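Forum > Aménagement de bureaux > Câblage et courants faibles
Sujet : Deux bureaux accolés, boîtes de sol, câbles qui traversent -- que feriez-vous ?

flandrin_59
Posté le 1/22/18
Bonjour à tous. Je reprends l'aménagement d'un plateau en moquette pour la société Dernico. Les bureaux sont en bois clair, accolés par deux pour former un seul plan de travail. L'alimentation vient de boîtes de sol encastrées. Le câble d'un portable court sur le bureau de droite et redescend par le chant avant. Un autre câble noir, plus fin, traîne au niveau du joint entre les deux plateaux. Par ailleurs, un ruban rouge est tendu entre des supports gris et il faudra décider s'il reste.
Contraintes : pas de perçage des plateaux, pas de dépose de moquette, budget 370 euros fournitures comprises.

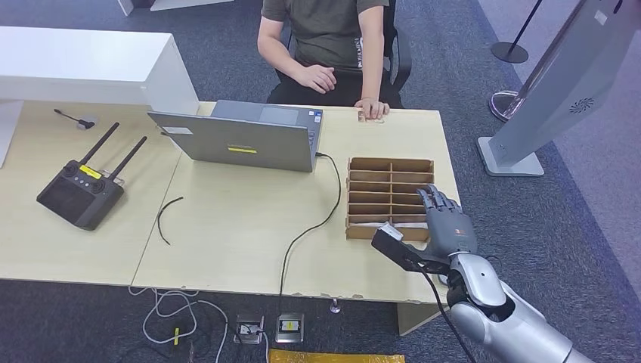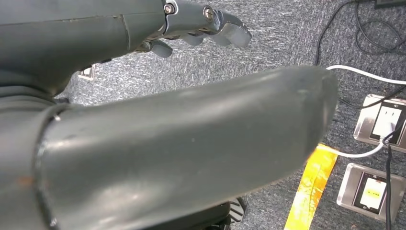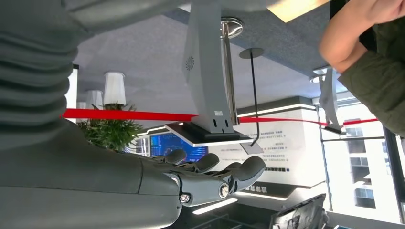
De haut en bas : le poste de travail, les boîtes de sol, le ruban rouge et ses supports.

Benito Calvo
Première question : quelle distance entre la boîte de sol la plus proche et le chant du bureau ? Le cheminement en dépend entièrement. Sous un mètre, une gaine souple suffit. Au-delà, passe-câble de sol obligatoire à mon sens, même sur moquette rase.

flandrin_59
166 cm, mesurés au mètre ruban, couvercle fermé.

Benito Calvo
Alors passe-câble. Modèle à profil bas, bords biseautés. J'ai posé du Flandeno sur un plateau comparable, l'adhésif fourni ne vaut rien sur la moquette, il faut la version à bande agrippante. Descente verticale par le chant arrière, jamais par le chant avant : un câble qui pend côté assise finit sous une roulette.

turlupin
Pas d'accord pour le passe-câble. 166 cm dans une zone de circulation, c'est un obstacle, biseauté ou non. Déplacez les bureaux au-dessus des boîtes. Coût : zéro.

flandrin_59
Impossible en l'état. Il y a un meuble blanc derrière le bureau de gauche et son emplacement est figé. Je peux gagner 21 cm, pas davantage.

Thư Kiều
Je gère un étage équipé de la même façon. Quelques remarques :
-- Le portable ouvert à cheval sur le joint est une mauvaise position. Si les plateaux ne sont pas solidarisés, le moindre appui les décale. Plaque de liaison vissée dans le piètement si le piètement le permet, serre-joint plat dans le cas contraire.
-- Le petit câble à connecteur plat, au fond à gauche, n'a pas de place attribuée. Il y a un casier en carton brun sur le bureau de droite, avec des cases horizontales sur deux colonnes. Les câbles courts peuvent y aller, une case par type, étiquetée.
-- La télécommande à deux antennes : même remarque. Elle occupe le plateau de gauche en permanence ?

flandrin_59
Oui, elle sert tous les jours. Pour le casier, il est réservé au papier, mais je peux libérer une rangée.

turlupin
Un casier en carton pour du matériel électrique, je ne suis pas fan. Le carton s'affaisse, les fentes se déforment. Prenez un bloc à tiroirs Turkix, ça tient dix ans.

Thư Kiều
Pour des cordons de quelques grammes, le carton tient. Les nôtres ont quatre ans. Le bloc Turkix mange la moitié du budget annoncé.

Benito Calvo
Je reviens aux boîtes de sol. Les deux qui sont l'une au-dessus de l'autre sur la photo, en métal brossé, sont-elles toutes les deux alimentées ? Il arrive souvent qu'une soit réservée au réseau. À vérifier avant de commander quoi que ce soit.

flandrin_59
Une en 230 V, une en RJ45. La troisième, plus petite, à faceplate claire, je n'ai pas encore ouvert.

turlupin
Ouvrez-la. Si elle est alimentée et mieux placée, la discussion est close.

mdv_tertiaire
Et le ruban rouge ? S'il délimite une zone, il doit rester à distance des postes et ne pas croiser le passe-câble. Vérifiez aussi la stabilité des supports avant de fixer la position définitive.

Benito Calvo
D'accord sur le croisement. Pour les supports, je les laisserais en place tant que le tracé n'est pas arrêté.

flandrin_59
Décision provisoire : descente par le chant arrière, plaque de liaison sous les plateaux, une rangée du casier pour les cordons. J'ouvre la petite boîte jeudi. Si elle est morte, je commande le Flandeno à bande agrippante.

turlupin
Je maintiens pour le passe-câble. Mettez au moins un modèle de couleur contrastée, le gris sur moquette grise ne se voit pas.

Thư Kiều
Le noir à liseré jaune existe en largeur standard, de mémoire. Pose en mars chez nous, aucun décollement depuis.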